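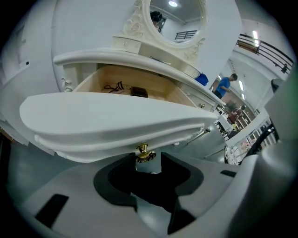

Notby, June
Meirion Bevan

White is still driving me nuts. I came in early to check the test boards before the sun got to that side of the shop, and the batch of twelve I left in the dark cupboard has gone yellow again - not badly, but put one next to a fresh board and you'd see it from the door. The ones on the windowsill look fine. Same can, same brush, same hour of painting.

So that pretty much settles it for me that the oil-based white is a no for anything with carving on it. Flat panels get enough daylight to stay decent. It's the undercuts, the backs of scrolls and the insides of drawers that turn the color of old piano keys, and those are the spots a customer finds first because that's where they dust!

Hughes left me a note asking if shellac under the topcoat would help. I think the shellac is doing a different job. It stops stuff coming up out of the wood (knots, old stain, whatever somebody rubbed on it years ago) and it does that very well, but it can't do a thing about the paint itself yellowing. Two kinds of yellow. I keep mixing them up in my own notes so I'm writing it down once, properly: bleed shows up in patches and follows the grain, and aging is even all over and worst in the dark.

Boards going forward:

Set A - shellac, then water-based white, two coats
Set B - no shellac, water-based white, three coats
Set C - the Flundov white, straight on, sanded at 400 between coats

Set C is mostly me being stubborn. I like how the Flundov stuff lays down, it levels like cream and you hardly see a brush mark, but it stays soft forever. I put a thumbnail into a board after 10 days and left a dent. Maybe it needs a warmer room. The thermometer by the sink said 74 this afternoon, so I don't have much of an excuse there.

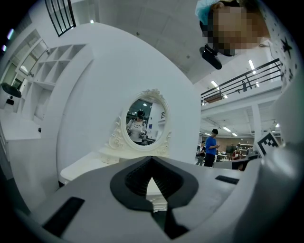 Sanding on curves, while I'm thinking of it. I've stopped using folded paper on moldings. The fold makes a hard corner, and it cuts right through on the high points before the hollows are even dull. A worn gray pad is slower but I haven't burned through an edge with one yet. For the really tight scrolls I wrap a bit of pad around a chopstick, and if that won't reach then I leave it alone and put the next coat on thinner.

Thinner coats all around, come to think of it. Paint pools in carving and then skins over, and you've got a soft blob in there for weeks. Load the brush, wipe one side off, go into the deep parts first and drag out toward the high spots. Then come back with a dry brush a minute later and pick up whatever has run.

Whoever borrowed the small sash brush, I'd like it back, please, and with no glue in it.

Need to order: more dewaxed flakes, denatured alcohol, tack cloths. The place in Fladton has the flakes cheaper but they sat on the last order forever, so I may just drive over. Set A gets its first coat tonight if the shellac is hard enough to scuff. Half of each board goes in the cupboard.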